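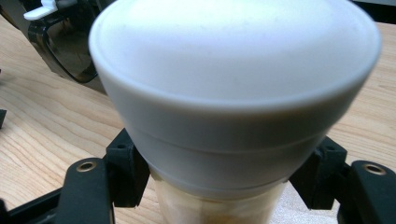 Perguntas que me fazem toda semana sobre guardar comida seca em casa

Comecei esta página porque estava respondendo as mesmas coisas por e-mail, às vezes duas vezes no mesmo dia, e a minha paciência é boa mas não é infinita! Vou acrescentando perguntas conforme chegam. Se a sua não estiver na lista, escreva (o endereço fica no rodapé) que eu respondo, normalmente na quarta-feira, que é o dia em que sento para ler tudo com um café do lado.

Quem é você e por que entende tanto de feijão?

Não entendo tanto assim, vou logo avisando. Tenho uma despensa pequena, moro num lugar úmido e já perdi muita farinha para o caruncho. Fui anotando o que dava certo e o que dava errado num caderno, depois o caderno virou o blog Camwood, e em maio passado o blog chegou a 1.083 assinantes, coisa que ainda me espanta. Não sou nutricionista nem engenheira de alimentos. Quando o assunto é segurança alimentar de verdade (conservas em casa, por exemplo), procure quem estudou para isso.

Por onde começo, se a minha despensa está um caos?

Pela prateleira que mais te irrita. Só ela! Tire tudo, passe um pano com água e um pouquinho de vinagre, espere secar bem e vá olhando pacote por pacote. O que venceu sai, o que está aberto vai para um pote, o que está fechado volta como está. Eu levei uma tarde inteira na primeira vez porque resolvi fazer a cozinha toda de uma vez e terminei às onze da noite sentada no chão, cercada de macarrão. Uma prateleira por vez funciona melhor.

Vidro ou plástico?

Uso os dois. Vidro para o que tem cheiro forte (café, temperos, cacau), porque o plástico pega o cheiro e depois não larga mais. Plástico para o que fica no alto, já que eu sou baixinha e desastrada e um pote de vidro de dois quilos caindo na testa não é o meu plano para a semana. O material pesa menos na conservação do que a tampa. Um pote lindo com tampa frouxa é um vaso.

Como sei se a tampa veda mesmo?

Encha o pote com água até a metade, feche, vire de cabeça para baixo dentro da pia e deixe uns minutos. Pingou, não veda. Para sal grosso ainda serve, para farinha eu não usaria. Depois seque MUITO bem, inclusive o cantinho da rosca, onde sempre fica uma gota escondida. Se o pote tem anel de silicone, tire o anel para lavar. Da primeira vez que tirei um dos meus, bem, prefiro não contar o que tinha embaixo.

Posso reaproveitar vidro de palmito, de azeitona, de geleia?

Pode e deve! Ferva o vidro, lave a tampa com detergente e deixe ao sol. Se o cheiro de azeitona continuar na tampa, faça uma pastinha de bicarbonato com água, passe por dentro e deixe de um dia para o outro. Tampa amassada ou com ferrugem vai embora, sem dó.

Quanto tempo dura cada coisa depois de aberta?

Depende do calor da sua cozinha, da umidade, de quantas vezes você abre o pote por dia... Estes são os prazos que sigo aqui em casa, num armário longe do fogão:

Arroz branco: seis meses
Arroz integral: dois meses (ele tem mais gordura e fica rançoso)
Feijão: seis meses, embora o mais velho demore mais para cozinhar
Farinha de trigo: três meses
Farinha integral: na geladeira, um mês e meio
Fubá: dois meses
Aveia: três meses
Nozes e castanhas: no congelador, seis meses

Passou do prazo, eu cheiro e olho antes de decidir. Cheiro de tinta velha em castanha ou em farinha integral é ranço e não tem conserto. Mofo vai para o lixo, o pacote inteiro, e nada de tirar só o pedacinho.

Como acabo com o caruncho?

Ah, a pergunta campeã. Já recebi 187 mensagens sobre caruncho (contei porque quis fazer um texto só sobre isso, que um dia sai). O bichinho costuma vir de ovo que já estava no grão quando você comprou. Por isso, tudo que chega aqui — farinha, fubá, arroz, feijão, até ração de passarinho — passa quatro dias no congelador, bem fechado. Depois deixo voltar à temperatura da cozinha com a embalagem ainda fechada, para não juntar água por dentro, e só então vai para o pote.

Se a infestação já está instalada, esvazie o armário, aspire as frestas e os furinhos onde a prateleira se apoia, jogue fora o saco do aspirador no mesmo dia e passe pano com vinagre. Confira também a caixa de chá e aquele pacote de macarrão esquecido. Eles adoram o pacote esquecido.

Folha de louro funciona?

A minha avó jurava que sim. Eu ponho duas folhas no pote de arroz, por carinho e por saudade, mas confio mesmo é no congelador. O louro pelo menos deixa um perfume gostoso! Cravo-da-índia eu parei de usar depois de um arroz-doce salgado que ninguém aqui em casa esquece. Ou melhor, um arroz salgado com gosto de doce.

E aqueles saquinhos de sílica?

Os que são vendidos para uso com alimento, tudo bem. Os que vieram dentro da caixa do sapato, por favor, não. Se não achar os próprios, dá para pôr um punhado de arroz cru num saquinho de tecido dentro do saleiro ou do pote de açúcar mascavo... não, espere, do mascavo não! O mascavo quer o contrário, precisa de umidade. Para ele vai um pedaço de pão ou uma rodela de maçã por uma noite, e de manhã você tira.

O meu açúcar mascavo virou um tijolo. Tem volta?

Tem. O truque da maçã resolve quase sempre. Com pressa, cubra o açúcar com papel-toalha úmido e leve ao micro-ondas por vinte segundos, mexa, repita se precisar. Cuidado, que ele esquenta muito e derrete nas beiradas.

Preciso etiquetar tudo?

Precisar, não precisa. Mas você tem certeza de que sabe diferenciar polvilho doce de azedo só de olhar? Eu não sei, e já fiz um pão de queijo que parecia uma panqueca triste. Uso fita crepe e caneta permanente: nome, mês em que abri e, se for grão, o tempo de molho. Impressora de etiqueta é uma delícia, tenho uma amiga que etiquetou até a impressora, mas a fita sai fácil e custa pouco.

O Mark Anthony Espiritu, leitor antigo, me escreveu com uma ideia que adotei na hora: recortar do pacote o modo de preparo e guardar dentro do pote, virado para fora. Cuscuz, polenta, quinoa, tudo que eu vivia procurando na internet com a mão molhada.

Vale a pena comprar a granel?

Para tempero vale demais, porque você leva só um punhadinho e ele está sempre fresco. Para arroz e feijão, faça a conta. Compro grãos na Catacutan, que fica a duas quadras daqui e tem muita saída. Loja com pouco movimento é onde a aveia fica parada no fundo do dispenser sabe-se lá desde quando. Pergunte em que dia repõem e vá nesse dia. Já castanha eu trago da Ferbridge quando visito a minha irmã, em saco fechado, direto para o congelador.

Quanto preciso gastar em potes?

Nada, para começar. Eu gastei 713 reais num conjunto inteiro da Baten, todo combinando, numa noite de insônia, e metade não cabia na altura da prateleira. Os potes são bons, uso até hoje, a culpa foi minha, que não medi. Então meça! Altura, largura e profundidade, e lembre que você ainda precisa de espaço para a mão entrar. Formato quadrado aproveita mais o canto, redondo é mais fácil de lavar.

Dá para guardar comida em cima da geladeira?

Dá, mas é quente ali. Deixo só o que roda rápido, tipo o pão do dia e as bananas. Café, óleo e chocolate sofrem bastante. Embaixo da pia também evito, por causa da umidade e dos produtos de limpeza.

Café vai na geladeira?

Eu não ponho. Cada vez que abre, entra umidade, e o pó ainda pega cheiro de cebola. Pote fechado, no escuro, e comprar pouco de cada vez. A Dwynwen Kneath, que escreve de vez em quando aqui nos comentários, congela o café em porções pequenas e só tira a da semana. Testei por um mês e gostei, confesso, mas a preguiça me venceu.

Com que frequência você arruma a sua despensa?

Menos do que deveria! Uma olhada rápida antes de fazer a lista de compras e uma limpeza de verdade a cada estação. Na olhada rápida eu puxo para a frente o que está mais velho e invento um jantar com aquilo. Lentilha com macarrão quebrado já virou prato oficial da casa.

Você faz consultoria? Vem arrumar a minha?

Não faço, mas fico lisonjeada. Pode mandar foto da prateleira que eu dou palpite de graça, com a condição de não arrumar antes de fotografar.

Posso copiar a tabela de prazos para a minha geladeira?

Pode, claro. Se for publicar em outro site, me avise e ponha o link para esta página. E se discordar de algum prazo, escreva também, porque o do fubá já mudei 2 vezes por causa de leitor que mora em lugar mais quente que o meu.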